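Home Courses Student Work Library Contact

Reading time: 2 minutes

Evening Bus Use Between Urnville and Jivville

Project report, second year, human geography
Vilém Čierny

Introduction

I come from Jivville, a small town with 4000 inhabitants. The nearest cinema, hospital and secondary school are in Urnville, and between the two towns there is one bus line, which goes through Larov. During the day the bus comes often enough. After six in the evening there are only two departures, and many people in the town complain about it. In my project I wanted to find out who travels in the evening and how they manage when no bus suits them.

Method

In January I travelled on the evening buses on 18 different days. I asked passengers to fill in a short paper form with five questions: where they got on, where they got off, the purpose of the journey, how they would get home if they missed the bus, and which departure they would like to have. The bus company gave me permission and one driver, Mr Beneš, kindly kept spare forms next to his seat. In total I collected 744 forms. Some passengers filled in the form more than one time, so this number means journeys and not persons.

I also spoke with the town office in Larov, where the bus waits several minutes without a clear reason. They explained me that the waiting time remained in the timetable from the period when it was connected with a train. The train was cancelled, but the timetable was not changed.

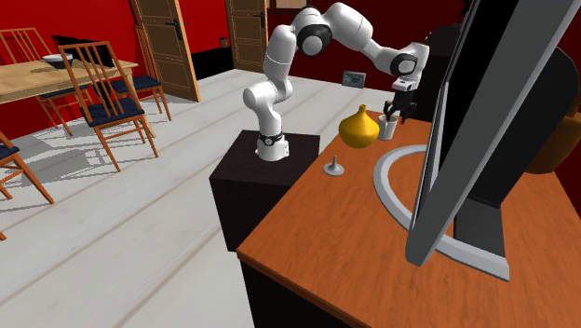

Which passengers depend most on the last bus?
Shift workers from the hospital and students of the evening school, who mostly wrote that they have no car and no other person to drive them.

Results

The largest group on the first evening bus were people who return from work. On the last bus the picture was different – there were more young people and more hospital staff. Many hospital workers finish at ten o'clock and the last bus leaves at five minutes past ten. The walk from the wards to the stop takes longer than this, so they ask a colleague to let them go earlier. Several wrote the same wish in the last question: move the departure to a quarter past ten.

Older people almost did not appear in my forms. I first thought they do not want to travel in the evening, but two ladies at the stop in Larov told me that they would go to the theatre if they could return. My method could not catch such persons, and this is a weakness of the project.

Recommendation

The waiting time in Larov could be removed and the last departure from Urnville moved ten minutes later. The bus would then arrive in Jivville only a little later than now – and no additional driver would be needed. I sent a short version of this report to the bus company and I am waiting for the answer.

Previous Next Back to Student Work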